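4000 Tries at Clearing a Table

Posted 4 Dec 2020

So my sister asked me what I do all day now, and I said I clear the table. Over and over! Ever since September I've been working on Flimero, our little project to get two robot arms to tidy up after a meal, and most of that work is me steering the arms by hand while the computer records every joint angle and every camera view. One run-through from start to finish is an episode. We want 4000 of them before we train the version we care about, and as of last night we have 546 that I'd call keepers.

The setup is pretty simple. Plates with some food on them, a yellow tray, a few bottles in a rack, a wastebasket at the back, two arms on a rail. Before each episode I move things around a bit, because if the pink plate always sits in the same spot the model just learns the spot. (Ask me how I know. Our first batch was 205 episodes with everything lined up like a store display, and the thing fell apart when we slid a plate over two inches.)
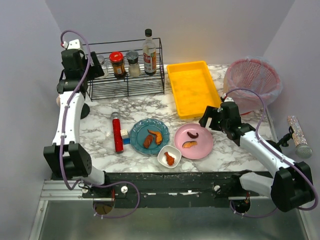 Why not just write a program that tells the arms where to go?

Because you'd have to write a new one every time somebody put the plate down a little differently. We tried it for the bottles, which are easy since they stand up nicely in a rack, and even that took me most of a month. With recorded examples the hope is that it picks up the general idea of "go get the food off the plate" and works out the reaching part by itself.

My friend Aparecida Fagundes, who I met back when we both worked in Dusham, has been doing this a lot longer than me and she gave me the best tip so far: look through the wrist cameras before you look at anything else. I was judging my episodes from the big overview and thinking they looked great. Then I watched the close-ups and, ugh. Glare coming off the yellow tub, the fingers throwing their own shadows, the octopus tentacle sitting so close to the salmon that a sloppy grab could easily take both. The model only gets what the cameras get, so if I can't tell what's going on from in there, neither can it.

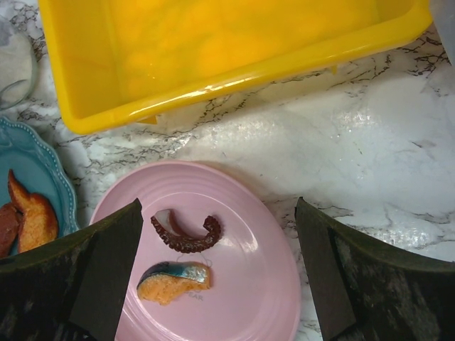

What I throw out and what I keep

I used to delete anything with a mistake in it. Drop the chicken wing, delete. Bump the dish, delete. Now I keep the ones where I fumble and then fix it, and I think that was the biggest improvement we made all fall. A model that has only seen perfect grabs has no clue what to do after a bad one, and it just sort of hangs there opening and closing on air.

What I still toss: anything where I stopped to think for too long (it learns the pause, I swear), anything where a camera dropped out, and anything where I reached in with my own hand to help. That last one hurts. You get all the way to the final piece, it rolls, and your hand goes in before your brain catches up.

The two-arm stuff is slower going. I'm right-handed and you can see it in the data, the right arm does nearly everything and the left one kind of waits around. So this week I made a rule that the left arm has to handle the teal plate, no matter how awkward it feels.
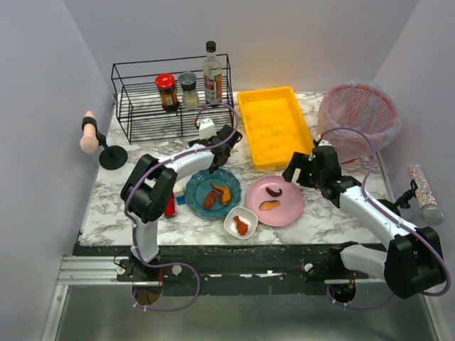 It did feel awkward, for two solid evenings, and then somewhere in the third it started to click and my times came down a lot. I've got 375 episodes planned under the new rule. Once those are in I'll mix them with the older ones and do a short training run to see if the left arm wakes up at all. If it doesn't, my next guess is that I need more starts where the food is way over on that side.

Somebody at Drunthorpe wrote to ask if we'd share the recordings. I'd love to, but the labels are a mess right now (half of them say "meat" and that's it), so give me until I've cleaned those up. If you've got a labeling tool you like, please leave it in the comments!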